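Benedetti Games Names Morena Ferri as Studio Head Ahead of Pillumbridge Launch

Last updated: July

MAKHAM – Benedetti Games has named Morena Ferri head of its Makham studio, the team behind the farming and trading series Gultbridge. She takes over in July and will lead the studio through the release of its next game, Pillumbridge, for PC and consoles.

Ferri joined Benedetti as a level designer on the first Gultbridge and was lead designer on its sequel. For the past two years she has run day-to-day production on Pillumbridge. She will keep the title of game director on that project until it ships.

"I have worked on this game since it was a paper map and a box of tokens," said Ferri. "My job changes a little on Monday mornings, but the plan for the game stays the same. We want to finish it properly and get it to players."

The Makham studio employs 68 people. Benedetti expects to fill a small number of open positions in animation, audio and quality assurance before the end of the year. All of the open roles are based in Makham, with two days a week of remote work available after the first three months.

About Pillumbridge

Pillumbridge is a single-player town management game set along a canal. Players run a toll bridge, set prices for passing boats, and decide what the town builds with the money. The game includes 27 story chapters and a free-play mode that opens after the fourth chapter. A full story playthrough takes some 52 hours, based on internal testing.

The game uses a new version of the weather and trading systems from Gultbridge. Prices now change by season, and a boat that is turned away may take its business to a rival town downstream. Players who liked the slower pace of the earlier games can switch off rival towns completely in the settings menu.

Accessibility options at launch will include full button remapping, adjustable text size, a high-contrast map and the ability to pause at any time, including during conversations. The studio added the last option after requests from players of the earlier games.

Public Playtest

Benedetti will hold a public playtest of Pillumbridge for PC. Sign-ups are open now on the Benedetti website and close at 6 p.m. on Sunday. The playtest covers the first three chapters. Progress will not carry over to the finished game. Participants may stream and record their sessions and do not need to sign a nondisclosure agreement.

Players who own either Gultbridge game on PC will be given priority. Remaining places will be filled by random draw, and everyone who signs up will get an email with the result.

Updates to Gultbridge

The current Gultbridge game will continue to receive support. A free update planned for the fall adds 104 craftable items, a second harbor and fixes for several long-standing save problems on consoles. Patch notes will be posted on the day of release. Online leaderboards for the first game will stay up through at least the end of next year.

Pricing and a release date for Pillumbridge will be announced separately. Review code requests and interview requests for Morena Ferri can be sent through the press page on the Benedetti website. Please include the name of your outlet and the platform you plan to cover.
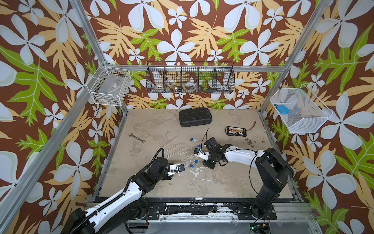
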